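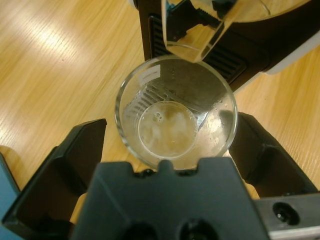

Nikola Hoxha wrote in to ask why I never say anything about milk, as her table gets more milk on it than water and the marks don't behave the same. Fair point. Milk gets its own bit now, see further down. The rest is the old page with the May additions put in where they belong. Mostly.

Wooden tables, then. Everyday ones that get eaten off.

First find out what the finish is. Drop of water somewhere it won't show, underside of a leaf or by a leg. Beads up and sits there - lacquer or varnish. Goes dark slowly - oil or wax, and getting thin. Goes dark at once - bare wood, or as good as. Wipe it off and write down which, inside a drawer if the table has one. I've had to do ours again every time because I never wrote it down.

Daily wipe. Cloth wrung out hard, along the grain, then a dry one after. Washing up liquid only if there's grease, and only a drop. No scourers. No cream cleaner, it dulls lacquer and leaves white stuff in the grain of anything open. I use the Zavum cloths, the thick ones, they go through the wash for years. Cheap ones shed.

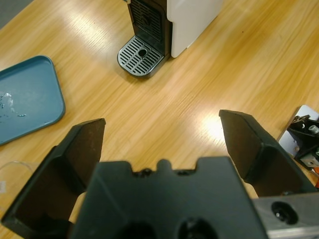

Pale wood with a honey tone.

Light tops show tea and red wine worse than dark ones but scratches a lot less. Swings and roundabouts. If you're choosing, and there are small children, go light.

White rings. Damp that's got into the finish. On wax, try leaving it a day first, plenty of them go by themselves. Then a hairdryer on low, kept moving, held well back. If still there, a dab of plain mayonnaise left for an hour and wiped off - sounds daft, works on ours. On lacquer you can iron through a folded tea towel, iron barely warm, no steam, two seconds and lift. Look. Again if needed. Do not wander off to answer the door.

Black rings. Different thing altogether, that's iron and water, usually from a tin or the foot of a plant stand. It's in the wood and not the finish so no amount of rubbing helps. Oxalic acid crystals, gloves on, windows open, do what the packet says, and you'll have to refinish the patch after. I'd put a bowl over it.

Milk. Cold water first, never hot, hot sets it. Blot, don't rub. Then a damp cloth with the tiniest bit of washing up liquid, then clean water, then dry. The gap down the middle of an extending table is where it goes and where it smells. Old toothbrush and a bit of bicarb in water, pull the leaves apart and let it air overnight. Same for yoghurt, custard, anything of that sort. Gravy too but you need more soap.

Candle wax. Ice cubes in a freezer bag until it's brittle, then an old bank card held flat. Kitchen roll for what's left.

Page last changed: 1st June

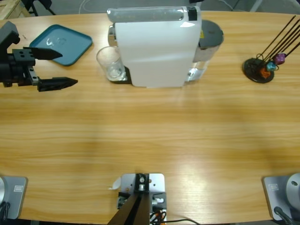 Oiling. Twice a year for ours, you might get away with once. Clear the table the night before so it's properly dry by morning. Sand only if it feels rough, 300 grit, with the grain, light hand, and get every bit of dust off after. I say hoover then a barely damp cloth. Haris Ivanov says don't bother with the cloth, and his table is nicer than mine so make of that what you will.

Thin coats. Everybody puts too much on, me included. A tablespoonful goes much further than you'd think. Rub it in, wait ten minutes or whatever the tin says, wipe off everything that's still sitting on top. If you leave it it goes tacky and then you're scraping. Wolau is what I've got in at the moment, smells a bit but dries quicker than the last stuff. Almost six hours before I'd put a plate down, and a couple of days before anything wet. Do the ends of the boards as well, they drink more than the top does, and do the underside now and again or you can get a top that

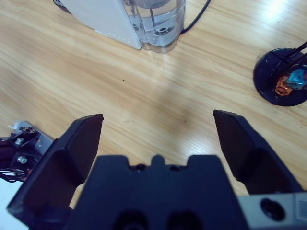 starts to cup at the edges. Ours did, the winter it was next to the radiator. Moved it, oiled underneath, came most of the way back by spring.

Wax over the oil if you like a bit of a sheen. Kabbaj do a soft one in a flat tin. Not on a table where hot plates go down, though, it marks straight away.

IMPORTANT - oily rags. They can heat up and catch fire by themselves when they're scrunched up in a bin. Really. Soak them in water, lay them flat outside till they've dried stiff, then throw them out. Never in a pile, never in the kitchen bin overnight.

Dents. Damp cloth over the dent, tip of a warm iron on it for a few seconds, the steam swells the fibres up. Fine on oil and bare wood. Won't do anythng through lacquer unless the lacquer's cracked. Doesn't work if the wood's been cut, only squashed.

Sticky patches that come back after wiping. Nearly always old polish, the spray sort, built up over years. White spirit on a rag, small area first, then feed it again once its dry.

Felt pads under lamps and fruit bowls. Fisico sell them by the sheet, cut your own, cheaper than the little round ones, and they stick better if you wipe the base with a drop of meths beforehand.

Chairs next, when I get a minute. The wobbly leg question has been asked by a lot of you and I have got notes on it somewhere.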